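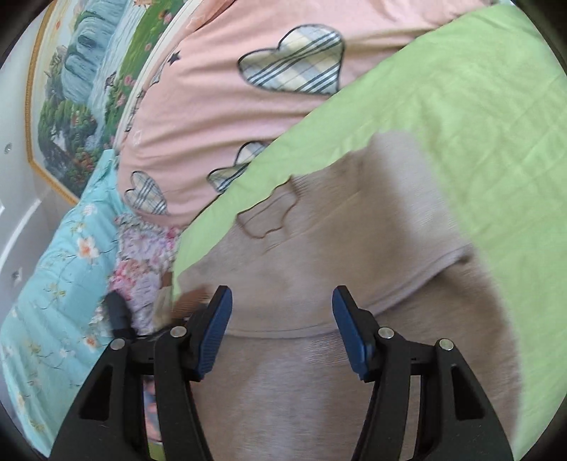

How to Host an Author Talk That Streams Live and Still Feels Like a Bookstore Evening

Posted 8/20/20 in Events & Readings

If you run a small bookshop, a library program or even just a very enthusiastic book club, you have probably spent a good part of this year wondering how on earth you are supposed to put an author in front of readers. We have been wondering the same thing at Hismont Books, and after a spring and summer of trying this and that, we have settled into a way of doing it that we like very much. Several shops have written to ask how we set ours up, and I kept sending longer and longer emails, so I thought I would finally put the whole thing on one page.

I should say up front that I'm a bookseller and have no technical training whatsoever. If I can do this, you can too!

What you will need

A computer with a camera, plugged in (please don't trust the battery)
A wired internet connection if you can possibly get one
A streaming account - we use Dronetti, but any service that lets you schedule a broadcast ahead of time will do
A ticketing page that can handle "book included" orders
A second device so somebody can watch the stream the way your audience sees it
Copies of the book, ordered much earlier than you think
Signed bookplates, if the author is willing

Step 1: Settle the date with the publisher

Write to the publicist first, even if you happen to know the author personally. Publicists keep the calendar, and they get understandably cross when they find out about an event from a poster. Tell them who your readers are, how many people you usually draw, and what you plan to charge, if anything. Ask whether the author has a preferred conversation partner. A talk between two people who have read each other's work is nearly always livelier than a reading with slides, and it takes a lot of weight off the author's shoulders.

Watch the time zones. We once advertised a talk for 6 p.m. without saying whose 6 p.m. it was, and I spent that evening answering very polite, very disappointed messages from the other coast. Now we write the time zone in the title of the event, in the email, and on the ticket itself.

Step 2: Decide what people are buying

We offer two things and try to keep them well apart on the page. The first is admission with a signed book. The second is the book on its own, for folks who can't make it that night. For a while we also had a free ticket, a student ticket and a "pay what you like" ticket, and it was such a muddle that customers were calling to ask which one they had bought. If you want to make the event free, and there are lovely reasons to do so, make it free for everybody and put a friendly link to the book beside it.

Say clearly whether shipping is included. Say when the books will go out. If the author is signing bookplates at home and mailing them to you, add a generous cushion to that date, and then add a bit more for the post office.

Step 3: Order the books

For a local author with a first novel, we order 18 copies and hope. For somebody with a following, we have gone as high as 200, and only when the distributor promised in writing that we could return what we didn't sell. Online audiences buy fewer books per head than people sitting in your shop with a glass of wine, so please don't look at your registrations and order to match. Our biggest night had 300 people signed up, and I'm so glad I didn't listen to the part of me that wanted a pallet.

Step 4: Build the event page

Your page wants the title, the author's name, the date and time with time zone, one paragraph about the book, one about the author, and the buttons. Put the buttons near the top. Readers who have already made up their minds shouldn't have to scroll through the jacket copy to give you their money.

Lower down, tell people how to watch. Ours says:

"To watch, click the link in your confirmation email five minutes before the start. No account is needed. If you lose the link, write to the shop and we will send you another."

That last sentence has saved us more trouble than anything else on the page. Mention captions too, if you are offering them, and mention whether there will be a recording and how long it stays up. We leave ours up for 11 days, long enough for a second weekend to catch up the stragglers.

Step 5: Send the reminders

One the week before, one the morning of, and one shortly before you start. Keep them short. The subject line of the last one should begin with the word "link" or something equally plain, as people will be hunting for it in a hurry while their dinner gets cold. Send a copy to yourself and click on it - I mean really click on it, on your phone as well as your computer.

Step 6: Do a rehearsal

Ask the author and the conversation partner for twenty minutes a day or two ahead. Have them sit in the same chair, with the same lamp on, using the same headphones they will use on the night. You are listening for echo, for a fan, for a dog two rooms away. Ask the author to read a page aloud and tell them kindly if they need to slow down. Most do.

Agree on the order of things while you have everybody together. Ours usually goes like this:

Welcome and thanks from the shop, kept brief
Introduction of both guests
A short reading
Conversation
Audience questions
A last word about where to buy the book

Pick a signal for when time is getting short. We send a private chat message that just says "last one."

Step 7: The night itself

Open the virtual room to your guests half an hour early and to the audience five minutes early. Put up a plain card with the title and starting time, so early arrivals know they've found the right place. Then start on time, or very nearly.

One person should host and a second should mind the chat. Trying to do both is miserable (I have done it, and I called a novelist by her main character's name). The chat person collects questions, posts the book link a couple of times and helps anyone who can't hear. Have a few questions of your own ready, too. Audiences are shy at first, and one good question from the shop generally wakes everyone up.

If the connection drops, stay calm and keep the stream open. Have the conversation partner's phone number on paper next to you.

Step 8: Afterward

Thank the author that same night. The next day, send the audience the recording and the book link again, and mention whatever is coming up next. Pack the orders as soon as the bookplates arrive, and tuck in a bookmark if you have them.

Our own fall season opens in September with a poetry evening shared with our friends at Istska Press, followed by a panel on translation at the Mutiso Reading Room, streamed from there with no audience in the seats. Registration for both is on the events calendar, and you are very welcome to come along and borrow anything you see us doing.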